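Thursday, workshop notes, Lovport casework room
Inquest bundle / custody door timings

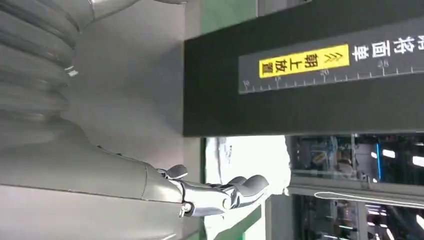

Notebook 4, p. 18

Started 8.40. Kettle broken again so no tea till ten.

Job this week is the door log for the Lurnell remand wing. The family's solicitor wants to know who opened which cell door and when, for the night their son was found. Prison gave us a paper log and an export from the door system. They don't agree. Surprise.

Export has 979 lines. Paper log far fewer, because the night officer only wrote down the rounds and not every door. Fine, that's normal. What isn't normal is the gap after the midnight round. Paper says a check was done on the landing at 1.15 and another at 2.05. Export shows the landing gate opening for the first one, nothing at all for the second. You can't get onto that landing without going through the gate. Unless there is a back stair. ASK about back stair. Chin-lung thinks there is one by the servery, kept locked, old key lock and so not on the system.

Clock problem. Door system clock and control room clock are out by 2 minutes. Took me most of the morning to find it. Matched them on the fire alarm test, that's written in both. Everything in my table before p. 16 needs shifting, I have NOT done it yet, don't quote from it.

11.30 call with Nidia Paucar. Her points, as I scribbled them:
- don't say "falsified" anywhere, not even in drafts, drafts get disclosed
- say "the entry is not matched by a door event"
- she wants the original log book, not the scan. Scan has a page where the ink looks heavier in the last column but that could be the scanner
- coroner's pre-inquest hearing is end of May, she needs our bit well before that
- family will read this so write it so they can

Good point that last one. My first draft was all system codes. Mrs whoever is going to sit there with it on her knee, she shouldn't need a glossary to find out if anyone looked in on her boy.

Lunch late.

Afternoon: cell call bells. Seperate export, different supplier (Clastura), horrible format. Each press should give a start line and a reset line. His cell has a start at 1.32 and the reset is at 2.19. If that's right the bell was lit for 47 minutes. Checked it three times. Checked the other cells on the landing too, most are reset within a few minutes, two longer. So the system was recording resets properly that night, at least for the neighbours.

But: does 2.19 mean somebody went to the door? Chin-lung says on the older panels you can cancel from the wing office. If so the reset proves nothing about anyone walking down there. Need the manual for the panel. Need the model off the panel first. Request went to the prison Monday week, no reply, chased today.

Also don't know which clock the bells run on!! Might be the door one, might be its own. No fire alarm test in this export to match with. Try the unlock in the morning, bells all go mad then. Until I've done that the 47 is only a difference between two lines in the same file. That part holds whatever the clock says. The 1.32 and 2.19 on their own do not.

Shek reading room rang, they've found the old inspection report on the wing. It's the one that said bells were being left unanswered at night. Not evidence for this night, obviously, but Nidia will want it. Chin-lung to collect.

Witness statement from the night officer: typed, signed, says he did "all required checks". No times. Second officer's statement uses the exact same sentence, down to the missing comma. Flagged it to Nidia, no comment from us, she can do what she likes with it.

Backups: both exports copied to the locked drive, originals not touched, hashes written inside front cover. Please stop opening the original in the spreadsheet programme, it reformats the times. Somebody did it last week. It was me.

To do
back stair, ask for floor plan
shift the table (p. 16 and before)
panel model and manual
match bells to morning unlock
plain words version for the family, two sides at most
find out who was in the wing office 1 till 3, staff detail sheet is missing its second page

Left 6.10. Drive locked, bundle in cabinet, key with Chin-lung.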